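How to make a peg and knob board on a big white sheet

If you have ever watched someone you love go quiet over a fiddly job with their hands, you will know why I am so fond of these boards. Mine started as a rainy-day project with my neighbour Bradley Bunting and has grown into a bit of a habit (my shed can vouch for it!). They suit anyone who likes putting small pieces where they belong, young or old, and you can build one in a couple of evenings.

What you'll need

A stiff white sheet, as large as your table will comfortably take. Mine was cut from a 606 mm offcut, and the long side was plenty.
A black marker with a fine tip, plus a compass or a few jar lids for drawing circles.
Scraps of thin white material for the raised plates.
Blue pieces: pegs, small knobs, and at least one big round knob with a stem you can get hold of.
Glue, fine sandpaper and a soft pencil.

Step 1. Plan it in pencil

Lay the sheet flat and move your pieces about before you draw a thing. I like the big knob toward the far end, so you have to stretch for it a little, with the small pegs sitting on their own plate nearby. Leave at least 40 mm between neighbours. Fingers need more room than you'd think, and my first board was so crowded that you couldn't lift one peg without knocking over its friend.

Step 2. Draw the outlines

Trace around the bottom of each round piece and go over the line in black. Vary the sizes. A large circle with a smaller one close by makes people stop and compare, and that's half the pleasure.

Step 3. Glue the raised plates

Sand the edges first, then glue each plate down and leave it overnight under something heavy.

Step 4. Set it out on the table

A dark tabletop is lovely under a white board, as you can find the edges at a glance.

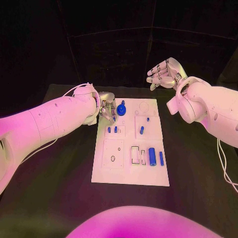
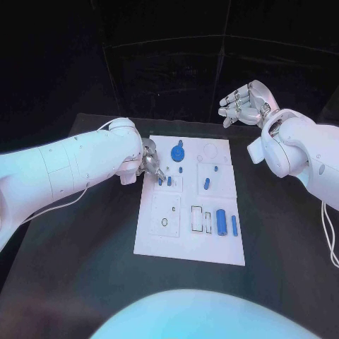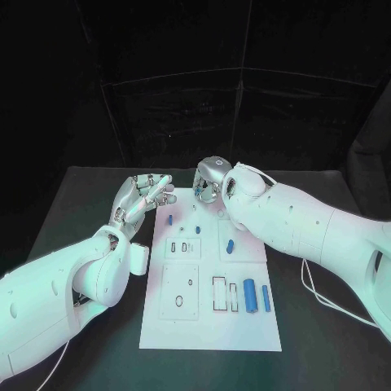
Once everything is in position, try the whole board yourself before anyone else has a turn. Start with the pegs, go on to the knob, and then do it again with your other hand. If a piece feels tight, sand it a touch and try again. Hauke Dreßler, who built one from my notes last September, swears by 300 grit paper, and I've come around to his way of thinking.

Keep a few spare pegs in a jar, too, and wipe the board with a barely damp cloth now and then. If your outlines start to fade, go over them with the same marker and let the ink dry before you put the pieces back.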